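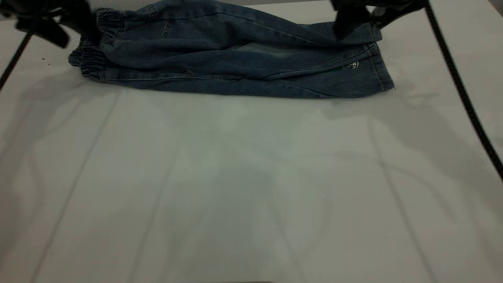
Two grippers hold a folded pair of jeans, one at the waistband and one near the cuffs, at the Nastside workshop.

Parisa Rahimi teaches robots to fold clothes, and she does it with her own hands. She sits behind the two arms and moves a pair of smaller handles, which the arms copy. "In the first week I was fighting with it," she told me. "I pulled too fast and the cloth slipped away."

She came to Nastside in July, after six years in a tailor's shop in Goltcombe. Jeans are her least favourite garment. "A T-shirt forgives you. Denim is stiff, and an elastic waist wants to go back to its own shape. You must take it by the corner and wait a little."

Her team has recorded 3324 demonstrations, and on a good day she adds up to 27 more. Her colleague Farhad Golestani checks each one and removes those where the operator hesitated. Does it hurt to lose them? She laughed. "Yes, of course. But if I stop to think, the robot learns to stop also — without the thinking."

I asked whether she folds differently at home now. "Slower," she said. "My sister complains."

The next garment on her list is a shirt with long sleeves and 13 buttons.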